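Onstead Visits Opinion Archive Contact
Visits > Open days > Opinion
Last updated: 13 November 2023

A dish rack is a fair test

The Prellska open day gave its bench to tableware and a two-fingered gripper. I think that was the right choice. Boxes have flat sides and forgive an error of 5 mm. A plate has a thin rim, and a wire divider leaves little room on either side of it.

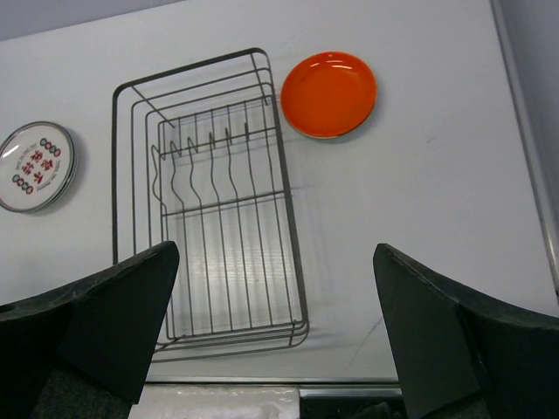 Glass is the harder case

An opaque orange plate gives a vision system a clear outline. Clear glass shows whatever is behind it, in this case white table and grey wire. Any printing helps, though a maker should not count on it.

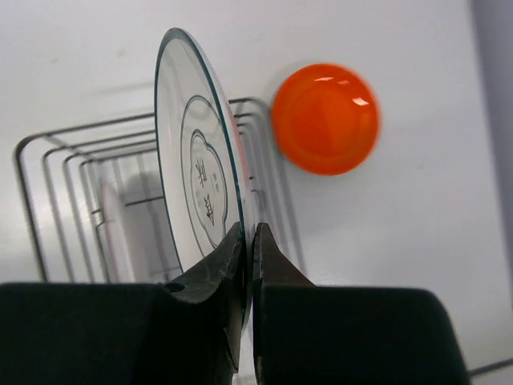

Clear glass dish with printed characters, held upright by the rim.

My complaint concerns reporting. The handout quoted 44 placements with no split by material, so glass and opaque plates cannot be compared. Kudmont's sheet in July had the same fault. Buyers should ask for failures per item, with the rack moved between runs, before they ask for cycle time.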